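3.2 Participants and setting

The study was carried out with two community netball and touch football clubs, one in Skarkdale and one in Nudport. Both clubs field mixed-age teams and draw most of their players from the surrounding suburbs. Recruitment began in June through team managers and notices at the clubrooms. Players were eligible if they were aged 18 or over, had trained at least once a week during the previous season, and had worn a compression sleeve or support of any kind on the knee or wrist in that time. Players recovering from surgery were excluded.

A total of 80 players returned the first questionnaire, of whom 55 also completed the end-of-season questionnaire. Those lost to follow-up were slightly younger and more likely to play for the Nudport club, where two teams withdrew from the competition before the finals. Semi-structured interviews were held with 11 players chosen to give a spread of ages and playing positions. Interviews were conducted by the second author (Sang) in the clubrooms or by telephone, and were transcribed in full.

3.3 Questionnaire and interview guide

The questionnaire covered four areas: reasons for first wearing a support, source of advice, pattern of wear, and care of the garment. The section on care was added after piloting at the Flirnstead club, where several players said that they had stopped wearing a sleeve once it lost its stretch. Earlier work on adherence has tended to treat the support as a fixed item, and has paid little attention to washing, storage or replacement. We considered these ordinary matters likely to influence whether a support was worn at all.

Players were asked to bring their supports to the interview where practical. The interview guide invited them to talk through how each item was put on, when it was taken off and where it was kept between games.

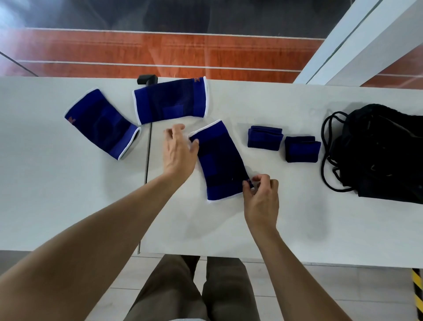

Figure 2. Knee sleeves and wrist supports.

Responses on pattern of wear were grouped as 'match only', 'match and training' and 'most of the day'. Where a player gave different answers for the knee and the wrist, the two were recorded separately. Free-text answers were coded by Ouali and Cherkaoui working independently, and differences were settled by discussion with the first author (Abou Zeid).

3.4 Findings on wear and care

Most players reported wearing a support for matches only. The reason most often given was comfort in warm weather, followed by the time needed to get changed before evening training. Several of the older players described the sleeve as a reminder to take care on landing – one called it 'a bit of a nudge' – and did not expect it to prevent injury.

Advice came chiefly from team-mates. Few players recalled being measured for size, and a number had chosen the same size as a friend. Players who had been fitted by a physiotherapist were more likely to report wearing the support at training as well as in matches, although the numbers are small and the difference should be read with caution.

Care practices varied widely. Some players hand-washed their supports after each game and dried them flat, while others left them in a kit bag until the following week. Loss of stretch, rolling at the upper edge and odour were the main complaints. Players seldom knew how long a support was meant to last, and replacement usually followed a visible fault in the fabric.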